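Looking After Wood Floors Through the Heating Season

Last updated: Jan 7, 2000

Most finish damage on indoor wood floors is caused by grit and by water left standing at the joints. Both are controlled by routine work. The notes below apply to floors with a surface finish (urethane or a similar film). Oiled and waxed floors are dealt with at the end.

Identify the finish first

Put one drop of water on the floor in a closet or under a radiator and leave it for ten minutes. If the drop stands and the wood under it does not change color, the floor has a sound film finish. If a pale spot forms, it is probably waxed. If the wood darkens, the finish is worn through or was never there, and no wet cleaning should be done until it is recoated.

Write the result down with the date and keep it with the appliance manuals. It saves repeating the test every time a new cleaner is bought.

Dry cleaning

Sweep or dust-mop the traffic lanes daily in wet weather and twice a week otherwise. Work with the length of the boards. A string mop head picks up more than a broom but must be shaken outdoors after each room. Do not treat the head with furniture spray. The residue transfers to the floor, makes it slick, and will cause fisheyes in any later coat of finish.

Vacuums are fine with the bare-floor brush fitted. Turn the beater bar off. Check the wheels for embedded gravel before starting, especially if the machine is also used in the garage.

Damp cleaning

Once every two weeks is enough for a bedroom. Kitchens need it weekly.

- Use plain water or a neutral cleaner at the dilution on the label. Stronger mixes leave a film.
- Wring the cloth until it no longer drips when held up by one corner.
- Clean a strip, then dry that strip with a second cloth before moving on.
- Change the water when the bottom of the bucket cannot be seen.

Vinegar is widely recommended. It will clean, but repeated use dulls some finishes, and it does nothing that neutral cleaner does not. Steam should not be used on wood at all.

Cloths

Old cotton T-shirts and flannel sheets make the best floor cloths. Cut off seams, buttons and printed areas. Terry towels hold more water but shed lint for the first few washes. Wash floor cloths separately, without fabric softener, and dry them completely before folding. Pudel and Khamphan both sell a flat-weave cotton cloth that holds up well; the Khamphan is thicker and slower to dry.

Humidity

Gaps that open in February and close by summer are normal. Do not fill them. Filler put into a winter gap is crushed when the boards swell, and the edges of the boards may go with it. Keep the room above 30 percent relative humidity if possible. A dial gauge from the hardware store is accurate enough once it has been left in the room overnight.

Scratches

Scratches in the film only show white and disappear when wiped with a damp finger. These can be left until the next recoat. Scratches that catch a fingernail have gone into the wood. Touch them in with a matching stain pen, wipe off at once, and seal with two thin coats of finish applied with an artist's brush.

Low work

For jobs done at floor level, keep supplies on a tray instead of setting them directly on the boards. Cans and wet sponges leave rings, and a tray can be slid along on a folded cloth as the work moves.

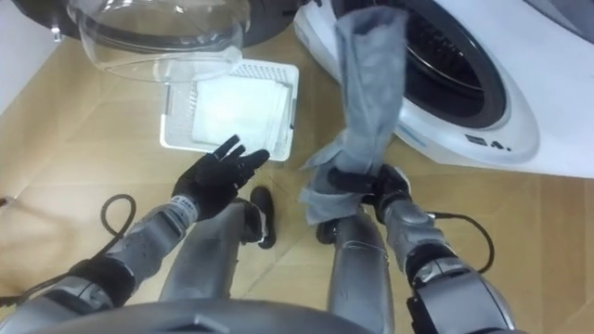 White tray set down on a light wood floor.

Sanding for a recoat

A full sanding is seldom needed. Where the film is worn but unbroken, abrade lightly with a fine screen, vacuum, tack with a barely damp cloth, and apply one coat. Test adhesion in a corner first. Spot repairs on chairs or thresholds may be wet-sanded with 2,000 grit and finished with 3,000 if a gloss has to be matched. On the floor itself such fine paper serves no purpose and can polish the surface too smooth for the next coat to hold.

Oiled and waxed floors

Dry clean as above. Never use water on wax. Remove marks with a little mineral spirits on a cloth, with windows open, then rewax and buff. Oiled floors need a thin maintenance coat yearly. Spread oily rags flat outdoors to dry before discarding them; wadded rags can ignite.

Comments (4)
Shares: 17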